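Packaging and Materials Handling
Unit 4 Handout: Bins, Trays, and the Storage of Small Parts

Purpose of this unit

This handout supports the fourth unit of the course and should be read before the practical session. It covers the selection of containers for small dry goods, the labeling of those containers, and the rules for moving stock between storage and the work table. Students are expected to bring a printed copy to the session, together with the stock sheet issued in Unit 3.

Container is used in this unit as a general term. A bin is a container from which goods are taken by hand or by tool while it remains in place. A tray is shallow and is normally carried with its contents. A tub is a deep container with a closed base and a continuous rim. Suppliers do not always follow these definitions, and the Fotard and Zarkis catalogs in the department library use the words bin and tub for the same item. In written work for this course, use the definitions given here.

4.1 Shape

Round and rectangular containers each have a proper use. A rectangular bin makes full use of a shelf, and several can be placed side by side without gaps. A round bin wastes shelf space at the corners but has no inside corners in which small parts can lodge. It is also easier to wipe clean, and its contents can be reached equally well from any side. For this reason round containers are more often found on work tables than on shelves. 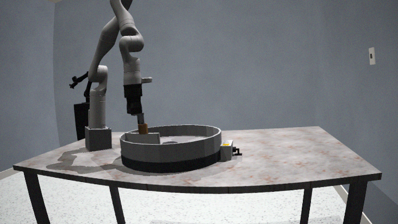
Figure 4.1. A round bin on a tabletop.

When comparing shapes, students should calculate the floor area of the container and the shelf area it occupies as separate figures. A round container fills slightly less than 80 percent of the square that encloses it. The remainder is lost unless smaller items can be stored in the corners. Exercise 2 at the end of this handout asks for this calculation for three sizes of container.

4.2 Depth and fill level

A container should be deep enough to hold the planned quantity with space left below the rim. The working limit used in this course is 80 percent of the total depth. Goods filled above this level tend to spill when the container is moved, and the label may be hidden if it is fixed on the inside wall. Flat goods such as washers may be filled to 90 percent, provided that the container is not carried.

Shallow containers are preferred where the goods must be identified by sight. In a deep container only the top layer can be inspected, and a mixed batch may pass unnoticed until the lower layers are reached. The Prisis case, discussed in the Unit 3 lecture, concerned a batch of 500 fasteners in which 169 were of the wrong length. All had been stored in one deep tub, and the mixing was found only after a large part of the batch had been issued.

Students should review their notes on that case before attempting Exercise 3.

4.3 Color

Color is used to show the status of goods. It should never be the only means of showing it. Each site sets its own color scheme, and a student beginning a placement must ask for the local scheme before handling stock. The scheme used in the teaching store is as follows:

Gray: general stock, released for use
Blue: goods set aside for counting
Yellow: returned goods, not yet inspected
Red: rejected goods, not to be issued 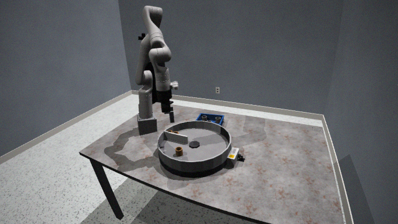

A container must be emptied and its label removed before it is given a new status. Covering an old label with a new one is not permitted. Lids are to match the container they cover, and a lid of a different color must be treated as a labeling error and recorded on the stock sheet.

4.4 Labels

Every label carries the part name, the part number, the unit of count, and the month of receipt. The part number is written in block figures. Abbreviations may be used for the unit of count only. Labels are fixed to the outer wall, facing the aisle, and at the same height on every container in a row. Round containers require two labels on opposite sides.

Handwritten labels are accepted in the teaching store until the end of August. After that month, only printed labels will be accepted.

4.5 Placement on the work table

The container in most frequent use is placed nearest the center of the table. Trays for finished goods are placed behind it or to one side, so that the hand does not pass over open stock while carrying a finished item. Containers should not overhang the table edge.

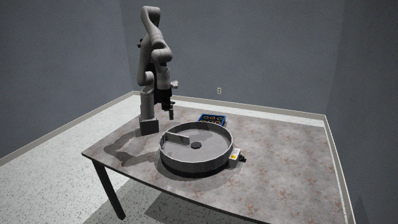
The table is cleared at the end of each session. Open containers are returned to the store before closed ones, and the stock sheet is signed at the store counter by the student who drew the goods.

Exercises

1. Define bin, tray, and tub as used in this course, and give one suitable use for each.

2. For round containers of three different diameters, calculate the floor area and the shelf area occupied. Show all working.

3. Using your notes on the Prisis case, propose a storage arrangement that would have allowed earlier detection of the mixed batch. One page.

4. Draw a plan of a work table for a packing task of your choice. Mark the position and status color of each container.

Reading

Xie course reader, chapter on static storage. Copies are held at the library desk and may not be taken out overnight.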